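Cavetti Bench Trial Puts Two Grippers Through 2,703 Picks, Sunglasses Included

February 27, 2023

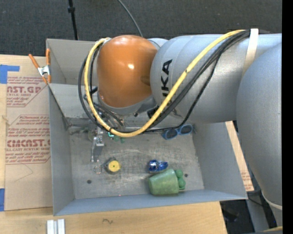 A KUKA arm with a metal gripper at work over the test bin. Photo: Cavetti

Cavetti today published the results of its side-by-side gripper trial, run on a single industrial arm with a bin of household odds and ends. Two grippers, the Prirolex and the Skinura, made 2,703 pick attempts between them. The original plan called for 2,000, but the Prirolex team asked for more, and then the Skinura team did too.

The Prirolex was quicker over the full run. The Skinura dropped less, and needed fewer polite interventions from a person with a stick. Of all attempts, 451 ended with nothing in the fingers, most of them on shiny or rounded items - sunglasses remain unimpressed by modern robotics.

Both grippers ran on the same controller, supplied by Kovačević, with no retuning between sessions. Requests for retuning were received and filed.

The full results, including the drop log, are available from the Cavetti press office. A second round, with a new set of objects, starts in May.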